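The Arm in the Spare Room

Tania Paul has named her robot Piler, after the one thing she wants it to do. "It piles," she says. "Or it will. At present it hovers."

Paul began the build in February, on the floor of what used to be a guest room. The guests, she reports, have taken it well. The arm came second-hand, and she has spent 881 dollars on it so far, a figure she gives quickly and then changes the subject from.

The gripper is her own work. She printed the bright green mount 6 times before she got one she could live with. "The first five were also green," she says. "I'd bought a lot of green."

Most evenings go to the same exercise: park the open fingers over a plastic basket, look at the angle, change a number, do it again.

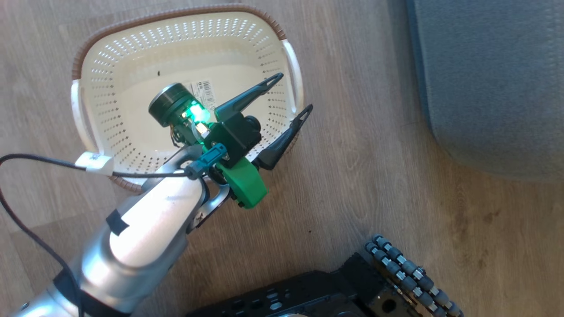

Teaching it to let go

Closing the fingers was the easy part, Paul says. Opening them at the right moment took her 20 evenings and a complete rewrite of the code - the old version, called Mestia, is kept in a folder she doesn't open.

"It would hold a sock like it was evidence," she says.

Her goal is 1,000 socks moved without her stepping in. She won't say what the record is. She will say that her sister can do a whole load in the time Piler takes to consider one, and that her sister has mentioned this.

Next on the list is a second gripper, in gray. "I ran out of green," she says.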